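Shop Reviews Desk & Drawer Paint Contact
Reviews > Desk & Drawer > Organizers
Last updated: November

Griltero drawer tray, three months in

Bought this for the junk drawer, after the Brosden one cracked. Wanted black, wanted dividers, didn't want to spend much. Short version, good tray, annoying shop.

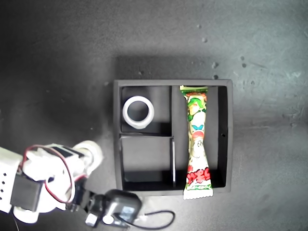
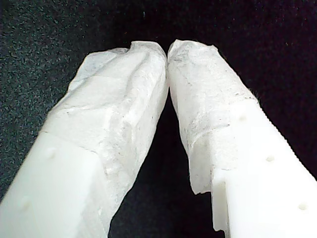
Fit and size

Three compartments, one of them long. Long one takes pens, scissors, a ruler if you angle it. The small ones are for tape, clips, stamps. My drawer is 26 inches wide so I got 2 and there's still a gap at the side, stuffed a folded dish towel in it. Fine.

Slides a bit when you yank the drawer. Bit of shelf liner underneath fixed that. Should of come with feet.

Cleaning

Warm water, dish soap. Black shows every speck of dust, be warned. Ink came off, glue didnt.

Ordering

Doolan had it cheapest but shipping took forever. Order no. 118 in their queue, apparently. Gurska sells the same tray, faster, costs more. They claim 300 in stock and then emailed me to say sold out. Got my money back the next morning.

Would buy again, from whoever ships it. 4 out of 5.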